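How I Get Streak-Free Windows Without Buying Anything Fancy

I moved into an old place in Clallesville with 34 panes of glass (yes, I did count, once, and never again) and for the first year I cleaned them badly. Paper towels, blue spray, lots of muttering. Then the sun came round in April and every swipe I'd made showed up like a map.

So I changed how I do it, and now I kind of enjoy it!

What you need: a bucket of lukewarm water, a small squirt of dish soap, a squeegee, and a pile of microfiber cloths. My squeegee is a Lurov I picked up at the hardware store on Thibodeaux Street, but any one with a soft rubber edge will do.

First, pick a cloudy day. Hot glass dries before you get to it, and that's where half the streaks come from. Dust the frame and sill before any water goes near them or you'll be pushing mud around.

Wet the pane with a soapy cloth, corners included, and wring it out well first — dripping is no good for painted sills. Then pull the squeegee across the top, and work down in overlapping strokes. Wipe the blade after every single one. I skipped this for ages and it made a huge difference when I stopped being lazy. 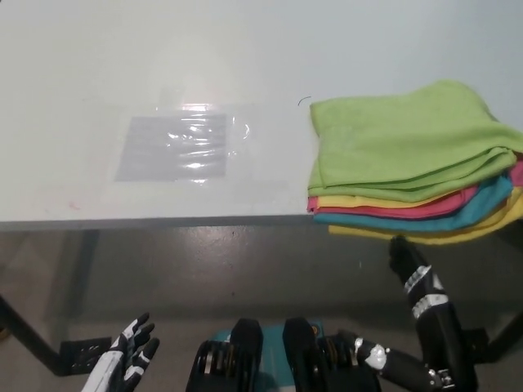 Last step is the edges. Run a dry cloth around the border of the pane with one finger and leave the middle alone, even if you're tempted.

Wash your cloths without fabric softener, by the way. It coats the fibers and they'll smear on the next round. Mine go in with a bit of plain detergent and then hang over the bathtub overnight.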